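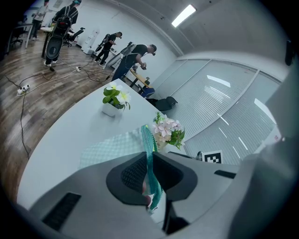 The white table, with the potted plant and, nearer, the pink and white bouquet in its vase.

The flowers at Jeltow do not need watering, which Ha-neul Ki regards as their chief virtue. "I had a real fern at my last place," she says. "It had a slow and public death. People left notes."

Ki looks after the rooms at Jeltow, which means she decides what goes on the tables, what comes off them, and who gets an email about it. She was given the job in June, along with a set of keys and a cupboard of what the handover sheet called "table dressing". Mostly it was flowers. There were also 12 odd saucers, and she has yet to meet the cup that goes with any of them.

She is firm on the subject of a bare table. "You put people round a bare table and they behave as if they're about to be made redundant. Put a plant on it and they start talking about lunch."

Does it matter that the bouquet is artificial? She gives this more thought than I expected. "The pink ones are quite convincing if you don't lean in. People do lean in. I've seen a grown man sniff them and then look round to see who'd noticed."

The arrangements are supposed to stay in the middle. They don't. By the afternoon they have drifted to the far side, where they stand in a pair like parents at a school dance. Ki used to move them back. Now she lets them go and calls it the layout.

The floor is another matter. It has a handsome wood look to it and she would like to see more of it. "I bought cable clips. Bandanus, a big box, very good clips. They're still in the box." She has written a page for the staff handbook entitled Floors, which has been opened, according to the office system, by one person. "That was me, checking the spelling."

Then there are the small things that turn up on the tables. Pens, mostly, and keys, and once a single castanet. Her lost property list has a column headed "Why", which she fills in herself. A recent line reads "Fishing lure, yellow-green, blue and silver, has hook", and under Why she has put a question mark and then, after what she describes as a long weekend, a second one.

"I don't fish," she says. "My uncle does, and he says it's a decent one. He asked if anyone was using it. I said it was on a table next to the flowers, so I suppose it was being used as a centrepiece." 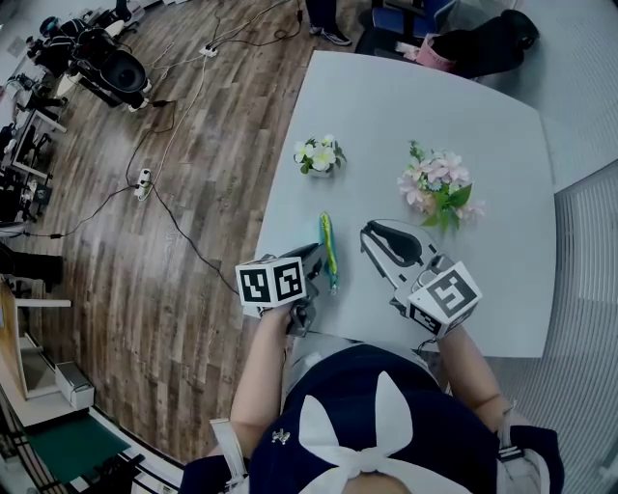 On chairs, and whether blue was a mistake

The blue chair came from Kuver and was meant to be one of a set. Ki will not be drawn on what became of the order, except to say that there was a form, and that the form had a box for colour, and that somebody else filled it in. The black chairs were there before her and she expects them to be there after.

"Everyone complains about the blue one and everyone sits in it," she says. She has offered to swap it. There were no takers.

Music is banned before ten, following a fortnight in which a colleague played Bach at the far desk to help people concentrate. Ki liked it. She banned it anyway, and wrote a page for the handbook.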